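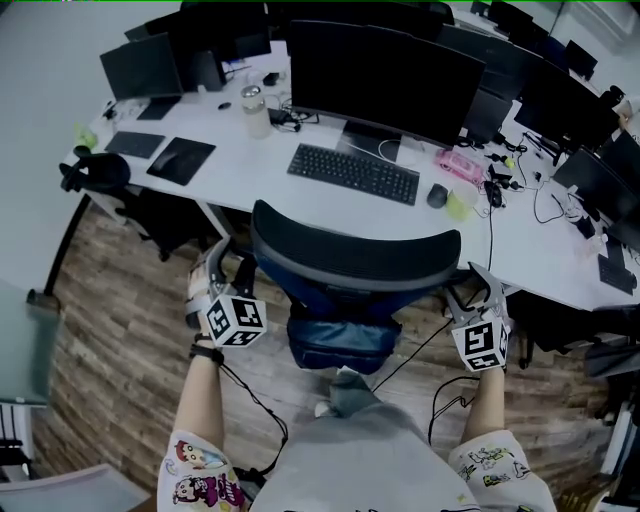

Dunkler Monitor, Tastatur, grüner Becher: ein Platz im Großraumbüro.

Der Schreibtisch, der allen gehört

Bei Menside hat man die festen Arbeitsplätze im Mai abgeschafft. 400 Beschäftigte teilen sich seither 221 Tische, gebucht wird über eine App namens Skurkgate. Die Geschäftsführung spricht von Begegnung und Freiheit. Von der Miete, die man mit zwei aufgegebenen Etagen spart, spricht sie erst auf Nachfrage.

Phyllis Kettle hat das Konzept für die Beratung Lorkance entworfen. Die Leute hingen weniger an ihrem Platz, als sie glaubten, meint sie. Das mag sein. Ihre Belege dafür stammen aus einer Umfrage, die nach 4 Wochen endete, also bevor der erste Reiz verflogen war. Wie viele geantwortet haben, will Lorkance nicht mitteilen.

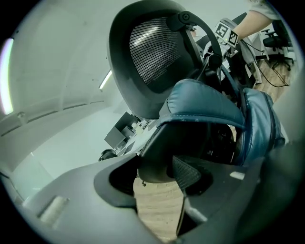

Wem gehört die Lehne?

Im Alltag geht es um kleinere Dinge. Wer morgens kommt, stellt Sitzhöhe und Rückenlehne neu ein, wer spät kommt, nimmt den Tisch neben der Teeküche. In der Buchhaltung gilt längst wieder eine Sitzordnung, bloß steht sie nirgends. Gebucht wird zum Schein.

Das Modell Ezzat, nächste Stufe des Umbaus, sieht nun Schließfächer und nach 8 Stunden automatisch freigegebene Tische vor. Was das mit Begegnung zu tun hat, konnte uns bislang keiner der Beteiligten erklären. Der Mietvertrag für die verbliebene Etage wird gerade neu verhandelt.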